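Garkar 손잡이형 그리퍼 세트 사용 후기 (로봇에게 손으로 일을 가르치는 도구)

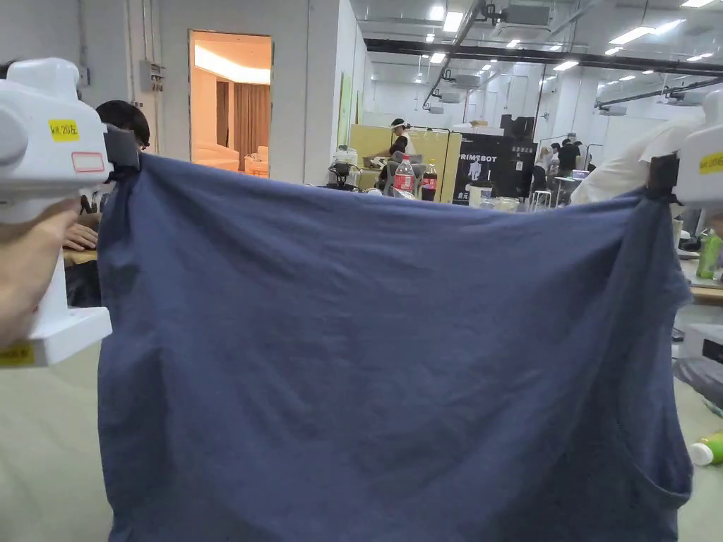

양손 그리퍼로 남색 천의 두 모서리를 잡아 든 모습. 왼쪽 그리퍼의 노란 라벨은 손글씨.

작성: Erasto Simiyu
2021년 8월 17일

먼저 말씀드립니다. 저는 한국어가 모국어가 아닙니다. 틀린 표현이 있으면 댓글로 고쳐 주시면 감사하겠습니다.

저는 Mfaume이라는 작은 팀에서 로봇에게 옷과 천을 다루는 일을 가르치고 있습니다. 2월까지는 Flornum의 원격 조종 장치를 썼습니다. 그 장치는 팔의 움직임을 로봇에 바로 전달하지만, 천처럼 부드러운 물건에서는 제 손이 너무 느려졌습니다. 그래서 사람이 직접 손에 쥐고 시범을 기록하는 Garkar 세트를 구입했습니다. 지금까지 저장한 시범은 2,437개입니다.

무게와 손잡이
그리퍼 한 개의 무게는 제 저울로 460그램입니다. 처음 드는 순간에는 가볍다고 느꼈습니다. 그런데 천을 펼쳐서 들고 있는 동작은 팔을 앞으로 뻗은 채로 멈추어야 하니까 어깨가 먼저 힘들어집니다. 저는 한 번에 80개까지 기록하고 쉽니다. 손잡이는 제 손에 잘 맞습니다. 손이 작은 동료는 방아쇠가 조금 멀다고 했습니다.

집는 힘
검은 집게는 얇은 천의 모서리를 잘 잡습니다. 두 모서리를 잡고 양쪽으로 당기면 윗부분이 거의 곧게 펴집니다. 가운데가 조금 처지는 것은 제가 덜 당기기 때문이고 그리퍼의 문제는 아닙니다. 다만 책상 위에 납작하게 놓인 천을 한 겹만 집는 일은 어렵습니다. 두 겹이 같이 올라오는 경우가 많고, 그런 시범은 저는 지웁니다. 두꺼운 수건은 오히려 쉽습니다.

왼쪽과 오른쪽
제가 제일 불만이 있는 부분입니다. 두 개의 몸체가 모양이 똑같은데 프로그램에서는 왼쪽과 오른쪽을 따로 등록해야 합니다. 바꾸어 잡으면 오류 메시지 없이 그대로 저장됩니다. 저는 이 실수로 하루의 기록을 전부 버렸습니다. 노란 라벨에 左, 右를 크게 써서 붙이면 해결되지만, 이 가격의 제품이라면 처음부터 색을 다르게 만들었으면 좋겠습니다.

프로그램
설치는 쉬웠습니다. 시범을 하나씩 다시 재생할 수 있고, 집게가 열리고 닫힌 시점이 그래프로 나옵니다. 이 그래프가 저에게는 제일 유용합니다. 천을 놓는 순간이 너무 빠른 시범을 금방 찾을 수 있습니다. 설명서는 영어 번역이 부족해서 보정 부분을 세 번 읽었습니다. 보정은 매일 아침에 하시기를 권합니다. 설명서에는 일주일에 한 번이라고 되어 있습니다.

Pusano와 비교
구입 전에 Pusano의 제품도 이틀 동안 빌려서 써 보았습니다. Pusano는 집게가 더 넓고 튼튼해서 상자나 병을 옮기는 시범에 좋습니다. 천의 모서리를 잡을 때는 끝이 두꺼워서 불편했습니다. 접는 일, 펼치는 일을 주로 하신다면 Garkar가 맞습니다.

가격
한 쌍에 1,240달러를 냈습니다. 배송비는 따로입니다. 예비 집게 패드가 한 쌍만 들어 있는 것은 아쉽습니다. 저는 패드를 벌써 두 번 교체했습니다.

좋은 점: 천을 빠르게 다룰 수 있음, 재생 화면이 보기 쉬움, 손잡이가 편함
나쁜 점: 좌우 구별이 안 됨, 오래 들면 어깨가 아픔, 번역이 부족한 설명서

점수는 5점 중에 4점입니다. 좌우를 잘못 잡았을 때 경고가 나오는 업데이트가 있으면 점수를 다시 쓰겠습니다. 단단한 물건만 다루시는 분은 Pusano를 먼저 빌려 보십시오. 패드를 따로 파는 곳을 아시는 분은 댓글을 부탁드립니다.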